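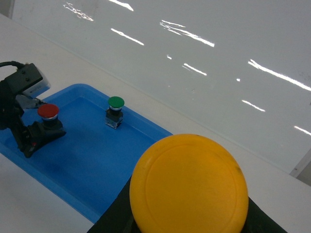
Green and red in the blue tray, the big yellow one parked on the corner. Zovura workshop, Prosau.

Buttons, mostly
Jul 30, 2021

She starts before I've got the recorder going. "Press that one. No, harder. With the flat of your hand." I press it. It goes down a long way and comes back slowly and she looks very pleased. "See? You'd never get that off a touch screen."

Zovura is two rooms behind a tyre place in Prosau, up a ramp. They buy, mend and sell on push buttons. Old ones mostly, out of lifts, presses, bakeries, fairground rides, a lot of car washes. She started it, she still does most of the bench work, and she asked me to leave her name out as she gets enough phone calls. Fine by me. There's one other person part time and a brother who drives the van.

I had an hour. We used nearly all of it on the first box.

How did it start? Lifts. She used to work for a lift firm, going round with a bag of spares, and people would throw the old panels straight in the skip. "Lovely things. Brass ones, some of them. And I'd be standing there with a new plastic one that was going to crack in two winters, and I thought, well that's the wrong way round." So she took a few home. Then more than a few. Her kitchen table at one point had 200 on it, in cereal bowls, sorted by colour. "We ate standing up for a bit."

Sorting by colour was a mistake, she says. Looks nice, no use at all. "Somebody rings up and says I need a red one. Right, what size hole? They don't know. What's behind it? They don't know. So red gets you nowhere." Now it all goes by the size of the hole in the panel first, then by what's behind the cap, and colour comes last. The drawers have the hole size written on in marker and the colour is a dot of paint on the front. Some of the dots have worn off. She knows which is which anyway, which she admits is hard on the part timer.

I asked what the trays are for. There are trays everywhere, I'd been moving them off chairs.

"A tray is a job. One job, one tray, that's the only rule I've got. If it's in the tray it belongs to that job and you don't pinch from it." She says the pinching was terrible in the early days. Mostly her. You need one collar, there's a collar right there in front of you, and three weeks later a customer's got a button that wobbles. So now you go to the drawer. The blue ones are her favourites, low sides, you can get your fingers round whatever's standing in it. Deep trays she hates. "Everything's in shadow and you scrape your knuckles. I had some deep ones from Hviid and I gave them to my sister for seedlings."

They get filthy. She washes them once in a while, in October usually when it goes quiet, and the scuffs don't come out. She's stopped minding.

Big ones don't go in trays. The mushroom heads, the ones you hit with your palm. They'd fit but they tip the tray when you lean on it, so they go on the side, or half on the edge if she's run out of bench. She's run out of bench most of the time.

"People love a big one. Children go straight to them. Grown men too. You put five buttons in front of a person and don't say anything and they'll press the biggest, every time, I've never seen anyone not."

Why though?

"Cause it looks like it wants it."

I wrote that down and she told me to cross it out, then said oh leave it.

We got on to feel. This is clearly the part she'd talk about all day. A good button, she says, has three bits to it. There's a tiny slack at the top, before anything happens. Then there's the push, which should be the same all the way down, no grit. Then the bottom, and the bottom should be a stop and should sound like one. "A cheap one hasn't got a bottom. It just sort of gives up." She had me try two with my eyes shut, swapping them over without telling me, and I got it right four times out of five. She was a bit annoyed about the fifth and blamed the radio.

The noise matters more than you'd think too. She does a fair bit for a packing hall where they wear ear defenders and can't hear any click at all, and there she sets them up stiffer, so you feel it up your wrist. For a library book lift she did the opposite, all felt washers. Took her a whole afternoon to get rid of one squeak. It was the ring. It's often the ring, she says - people take the whole thing apart looking for a fault inside and it's just the collar rubbing the cap.

What goes wrong with them? Dirt. Sugar, in bakeries. Soap in the car washes, it dries behind the cap and sets like icing. Hand cream! I wouldn't of thought of that one. A cap can look perfect from the front and be stuck solid round the back with somebody's hand cream, years of it. She cleans with warm water and a nail brush to begin with and only moves on to anything stronger if that fails. It rarely fails. She has opinions about people who go straight in with solvent. The cap goes cloudy and you can't bring it back, you've wrecked it, and for what.

Wear she leaves alone. A cap that's gone dull in the middle from thumbs, she won't polish it unless the customer insists, and then she sighs down the phone. Yellow wears nicely, she says. Goes a bit orange, gets warmer. Red can go pink if it's been near a window. Green just gets darker and a bit sad. White ones she can hardly sell once they've turned.

And black?

"Black hides everything. I don't trust it."

She went off to make tea and I had a look about. Long bench under a window, more trays, a tin full of nothing but springs with a bit of card on top saying NOT THESE. A shelf of bases, sorted. A panel off something with 17 holes in it, which she uses for trying buttons out in different spots, so she can see whether your arm minds. (It does. The top corner ones are horrible after a minute.) Came back with the tea, asked had I touched the springs. I hadn't.

That panel turned out to be a story. A firm called Zurnden wanted a new front for a machine that folds cardboard and sent a drawing with all the buttons in neat rows, evenly spaced. Very tidy. She made it up in card first, like she always does, and got the brother to stand at it and pretend to work. He hit the wrong one over and over. "They're all the same distance apart so your hand's got nothing to go on. You want a gap. You want one that's off by itself." So she moved them. Start down low where the hand hangs. Stop bigger and away from everything, with clear space all round. They weren't happy about how it looked, a bit lopsided, they had a designer. She sent the card version over in the post and told them to lean it on a wall and try it for a morning. They rang back before lunch.

Does she always mock it up?

"Always. Card or a bit of scrap, or I just stand the buttons up loose and shuffle them about till it's right. You can tell a lot from three buttons on a bench. Where does your hand go first, does your sleeve catch the other one. You can't tell it off a screen, I'm sorry."

The height catches people out as well. A flat little round cap next to a tall one on a chunky base, you'll brush the tall one every time you reach past. She's forever putting a taller thing behind a lower thing and then swapping them and muttering. Square bodies are easier to line up, round ones creep. If it's loose on the bench and not screwed down then a bit of rubber mat under it, or you end up chasing it.

Money. I asked, she pulled a face. A plain one cleaned and checked goes for less than a sandwich. Lift ones with the proper metal are more. The most she's had for a single lot was 475, for a box of matching ones out of a theatre, and she slightly regrets it. "I'd got used to them being here." Stock is 800 and something she thinks, she did a proper count once and then the brother came back with another load that same afternoon so she gave up on the idea.

She doesn't do keyboards. People ask. Doesn't do doorbells either, unless it's a nice one, and then it's only ever as a favour and she grumbles.

Any tips, for somebody with one broken button at home, I said. She thought about it for longer than anything else I'd asked.

"Take a photo before you undo anything. Then do it over a tray. Doesn't have to be a good tray, a roasting tin'll do, but something with a lip on it, because there's a spring in there and it wants to be under your fridge." And label the wires with tape, and turn the power off, obviously, and if it's anything to do with a machine that can hurt somebody then leave it be and get the right person out. She was quite firm on that. She won't sell stop buttons to people who can't tell her what they're stopping. Has lost sales over it, doesnt care.

Then phone went. A car wash, wanting a green one. I heard her ask what size the hole was. Long pause. "Well could you go and measure it," she said, and waved at me, and I let myself out down the ramp.

Zovura is open mornings, ring first. Bring the old one with you if you've got it, and all the bits.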